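4.3 Changing staff duties when the Tazi hand unit is brought into service

Read this section before the first shift with the unit. It applies to room-turnover staff at sites running Winlow scheduling, version 3 or later.

1. Log in to the Winlow console and open Duties.
2. Select each staff member who will work with the unit and change the role from Cleaner to Operator.
3. Confirm that the operator has finished the 52-minute induction. The console will not release a unit to anyone else.
4. Assign rooms. Blankets, bedding and loose floor items go to the Operator list. Windows and bathrooms stay on the Cleaner list.

NOTE: Changing a role does not change rostered hours. Pay codes are set separately – see section 7.

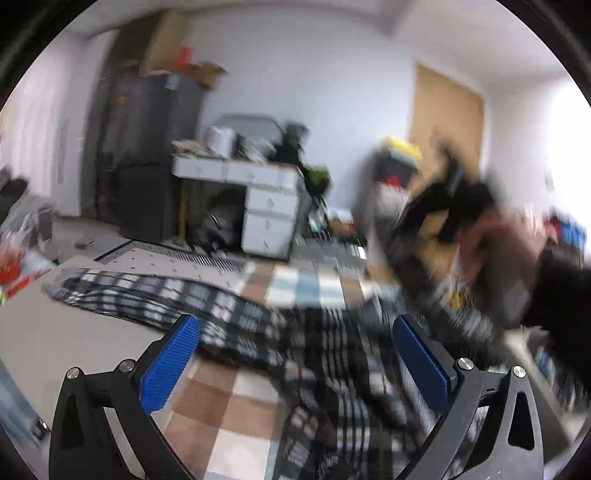

Florkex, May

Textiles on the floor, such as a plaid blanket on a checkered mat, are handled under the Operator list. Proceed as follows.

5. Check that both blue finger pads are clean and that all screws on the fingers are tight.
6. Open the fingers fully before approaching the item.
7. Close on a single fold of fabric. Do not close on the mat underneath.
8. Lift, move to the sorting point and release.
9. Record the room as done. The unit does not do this for you.

CAUTION: Keep your free hand clear of the fingers while they are closing. If a second person is moving furniture or bags in the same room, stop until they have finished.

CAUTION: Do not use the unit on items on top of wardrobes. Use the step and lift by hand.

Operators should expect less bending and more recording. At Florkex, 212 rooms were turned over in the trial month, and time spent on entries rose to about 3 minutes a room. Supervisors must allow for this when setting targets.

Faults go to Magdy Kabbaj at the Tasus service desk. Questions on duties or rosters go to Latifa Belhaj. Error 79 means the unit has lost its roster link – dock it and log in again.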